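遺言・委任状等 保管状況点検票(コメント付)

点検日:2009年3月9日
対象:Perkitz相続相談室 書類保管サービス契約者 整理番号2430
前回点検:昨年6月

1. 遺言書原本
所在確認済。耐火庫の上段。封筒に破れなし。
コメント:表書きの住所が転居前のまま。本文の効力には影響しないが、次回の書き直しの際に改めること。

2. 任意後見契約書
正本あり。写しは受任者に交付済との申告。
コメント:受任者の電話番号が前回票と異なる。新しい番号で登録カードを訂正した。

3. 財産目録
要修正。
コメント:Traston社の積立口座が解約済なのに残っている。Sedineの会員権は証書番号の記入漏れ。別紙2の不動産の欄は登記事項証明書と照合し、相違なし。

4. 保険証券
一部未確認。
コメント:終身保険は証券あり、受取人欄は現在の家族構成と合っている。医療保険は証券が見当たらず、再発行を依頼中。届き次第、写しをこの票に綴じる。

5. 自宅保管分の環境
書類箱は床置きをやめ、棚に移してあった。湿気、虫害とも見られず。箱の近くに電源タップや暖房器具を置かないよう、契約時の説明書どおり再度お願いした。
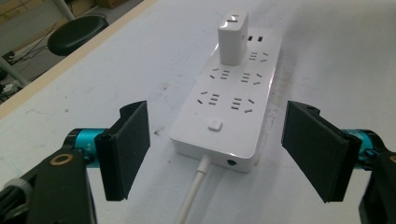 電源タップ(白色、多口)

6. 鍵と暗証番号
耐火庫の鍵は本人と長女が一本ずつ所持。暗証番号の控えは封をして別の場所に保管。
コメント:控えの封に日付がない。その場で記入してもらった。貸金庫の代理人届は未提出で、用紙を渡した。

7. 緊急連絡先一覧
57歳の長女を第一連絡先とする。第二連絡先は空欄。
コメント:前回も空欄。Manalastas事務所を仮に入れてよいか、本人から先方に確認するとのこと。かかりつけ医の欄は記入済。

8. 家族への周知
遺言書の保管場所は長女のみ承知。長男には未通知。
コメント:内容まで知らせる必要はないが、どこに何があるかの一覧は両名に渡しておくのが望ましい。書式は当室の「所在メモ」で足りる。本人は次の法事の折に渡す意向。

判定:条件付き適合
是正を要する項目:3、4、7
是正期限:本日より50日以内。財産目録は差し替え後、旧版に「無効」と朱書きし、破棄せず同じ箱に残すこと。是正の報告は郵送または窓口で受け付ける。電話のみの報告では完了扱いとしない。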